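The Wedding That Took Over Fudthorpe

By the time Uchenna Mohammed walked out of the Fudthorpe town hall as a married woman, the crowd had been singing for most of an hour. It was a chilly September morning, the kind when you can see your breath, and people had brought thermoses and folding chairs and at least one trombone. The two-time marathon champion had asked for something small. She got 400 invited guests and, if the local police count is right, 2,000 more who simply showed up!

And why wouldn't they? Mohammed learned to run on these hills. Her groom, pastry chef Daniel Okoro, runs the bakery on Mill Street that bears his family name, and half the town has bought a birthday cake from him. They met when she came in after a long training run and ordered six cinnamon rolls, all for herself. He threw in a seventh.

The dress came from Itness, a two-woman studio that had never made a wedding gown before. It took 229 hours of hand sewing, and it was gorgeous - ivory silk, long sleeves, and a hem cut just high enough to show off her running shoes.
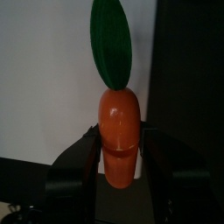 Dinner was at Clistero, the old lakeside hotel, and the food was pure Okoro. He had sworn he wouldn't bake for his own wedding, then baked for three days straight. The cake was carrot, five layers of it, with brown butter frosting and candied ginger. His little nieces had wanted the top to look like a toy carrot, with one tall green leaf plugged into a smooth orange body, so that's how he shaped the marzipan, rounded tip and all. Mohammed ate the leaf first.

The couple asked for donations to the Fudthorpe youth track club in place of gifts, and 529 people gave, many of them strangers. The club is getting new hurdles and a van that starts in winter.

There was dancing until two, with the trombone player invited inside by popular demand. Mohammed goes back to full training next month. Her coach was at table nine and says she's allowed one more slice.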